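How to Write a Birthday Message for a Friend Far Away

Posted 24th March by the Pludness editor
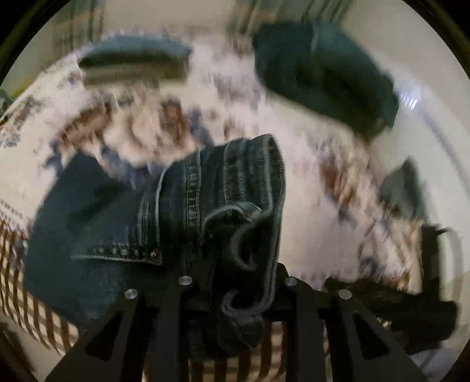

GREETINGS & MESSAGES

A birthday message to a friend you see every day can be two words long. A friend who lives in another city or another country usually wants a bit more. The steps below work for a card, a text or an email.

Step 1. Start with the name

Use the name you call them in real life. If you have used the same nickname since school, put that. "Dear" is fine on a card but sounds stiff in a text, so use "Hi" or go straight to the name.

Step 2. Say happy birthday early

Put it in the first line. Some people write a long update about their own life and get to the birthday at the end. Save your news for a separate message, or put it after the wish.

Step 3. Add one memory

Pick something small that you both remember. A trip, a bad meal, a song on the radio. You only need a sentence:

"I still think about the night we missed the last bus from Weststead and walked home in the rain."

If you can't think of one, look through old texts or photos. Don't use a story that would embarrass them if the card is going to sit on a shelf at work.

Step 4. Wish them something that fits

"All the best" is safe but could go to anyone. Think about what is coming up for them this year – a new job, a baby, an exam, a move.

"I hope the new place in Prillholm feels like home soon."
"Good luck with the course. You will be great at it."
"I hope this year is a lot quieter than the last one."

Step 5. Mention when you will talk or meet

Only say it if you mean it. "Let's catch up soon" is easy to ignore. "I'll call on Sunday evening" is better.

A full message

"Hi Menon! Happy birthday. 29 already, and I still remember your cake sliding off the table in 2000. I hope the new job is going well and that they let you leave early today. I'll call you on Sunday evening. Miss you lots."

Short wishes you can copy

* Happy birthday from far away. Save me a slice.
* Another year, and you are still the first person I want to call.
* Wishing you a good day and a long lazy evening.
* Miles apart, but I'm singing for you. Badly.
* Happy birthday to my oldest friend. I mean we go way back, of course.

When to send it

For a card going overseas, allow more than 8 days, and longer in January when the mail is often slow after the holidays. Check the time difference before you send a text. A message that arrives at 5 in the morning may wake them up – most email programs let you set a time instead.

If you missed the day, send it anyway. Write "Happy late birthday" and one line to say sorry, then carry on from Step 3.

Contact Pludness | © Pludness Greetings, all rights reserved | Back to top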